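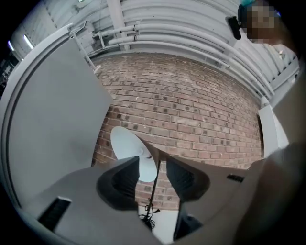
Trevbridge collects manipulation data with two methods: a leader-follower teleoperation station and a hand-held gripper with a wide-angle camera mounted behind the fingers. The lead engineer on the collection side spoke to us on 3rd December about how the two are used and where each one fails.

The hand-held unit, known internally as Tan, now accounts for most of the recorded hours. "It has the same finger geometry as the gripper on the arm," the engineer said. "If the operator can do the task with Tan, the arm can usually reach the same contact points. Joint limits are a separate matter. We check those afterward in simulation and throw out what the arm can't follow."

A fisheye lens was chosen over a standard one in April. The engineer described the tradeoff in terms of pose tracking. "Visual odometry needs texture that stays in view while the hand rotates. A brick wall is good. Pipes along a ceiling are good. A blank panel gives you almost nothing. With a narrow lens, an operator turns toward a blank panel and the track is gone. With the fisheye there is nearly always something usable at the rim."

The cost is resolution at the fingertips. Trevbridge's policy network takes the image without undistorting it first. "We tried rectifying. You lose the periphery or you stretch it, and the periphery was the reason for buying the lens."

Teleoperation remains in use for tasks that depend on force. The station, supplied by Stositz, reflects load from the follower arm back to the operator's hand. "Seating a connector, for instance. With the hand-held unit the operator feels the contact, but we don't record it. On the station we have motor current at every joint."

Throughput differs sharply. A trained operator records 62 usable demonstrations per hour with Tan on a simple pick-and-place task. The station has not come close to that, and the engineer attributes the gap mainly to reset time and to operators moving slowly when they work through a second arm.

The current set for cable routing holds 993 demonstrations after filtering. Of 120 most recently submitted, 5 were rejected for lost tracking. Others were rejected for operator habits, such as regrasping with the free hand. "The arm has no free hand. People forget that within ten minutes, so we repeat it at the start of each session."

Asked whether the two data types are mixed in training, the engineer said they are, with a flag marking the source. Results with the flag removed were worse on insertion and unchanged on transport. The next comparison will use the Drakurance gripper, which has longer fingers and will require a new hand-held shell before any recording can begin.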